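Print | E-mail

Plant corner gets its cans back

2021-05-26
By Borislav Hodžić

The watering cans at the Oltow reading room have been moved out of the supply closet and back beside the houseplants. Anyone who comes in to water can now pick one up without asking for the closet key.

We have 18 pots in the building, most of them on the window side of the main room and the others in the hallway and the upstairs office. Over the winter the cans drifted. One spent several weeks behind the coat rack, and the pink one was in the children's craft bin under a bag of felt. At the spring meeting people asked for one place to keep them, and the low slatted stand from the hallway was free, so we used that. It has been put on the table with the plants.

The two larger cans go with the stand and the two small ones go in front. Please leave the small ones on the tabletop where children can reach them. The after-school group waters the table plants, and the big cans are too heavy for most of them when full. 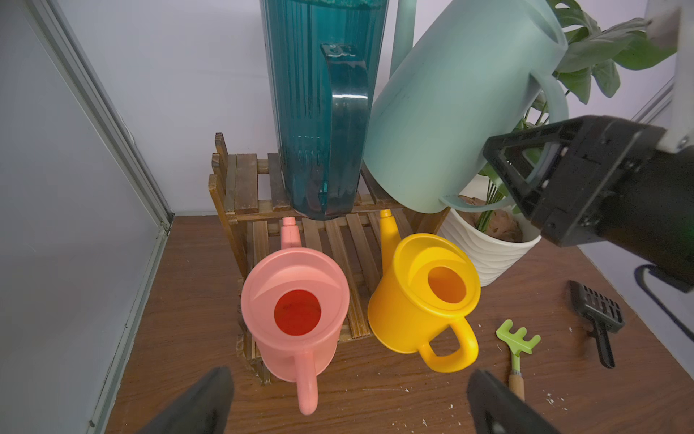

Four watering cans at the wooden plant stand: dark teal, pale green, pink and yellow.

A few notes on watering, as we had three different sets of instructions taped up and they did not agree.

The table plants get water when the top of the soil feels dry to a finger. In spring that has meant every 4 days or so near the glass and closer to 6 in the hallway. Pour at the soil and keep the leaves out of it. The small cans are easiest for this. If water runs through into the saucer, wait a few minutes and tip it out in the kitchen sink. Last fall we lost two ferns that had been standing in water.

The pale green can has the long spout, so take that one for the hanging baskets in the hallway. You will still need the step stool. The teal can is best for carrying water upstairs.

Plant food is kept in the cupboard under the sink. It is the Varach liquid, and it goes in the teal can only, so that no one gives a second dose by mistake. One capful to a full can, once a month. Write the date on the card inside the cupboard door. The next feeding is in June. Rinse the can afterward.

Please empty all of the cans before the building closes. Mrs. Tomić has also asked that they be washed with dish soap now and then and rinsed well, particularly the big ones, which get slimy at the bottom.

We spent less than planned on potting soil this spring and have 200 dollars left for plants. The Fluvness nursery will hold a tray of begonias for us until the end of the month. If you would like something else for the front steps, leave a note at the desk. The steps get full sun from noon on and the planters there are shallow, so nothing with deep roots.

The old instruction sheets have been taken down. A single new one is on the wall by the light switch, and there are spare copies in the desk drawer.

Print | E-mail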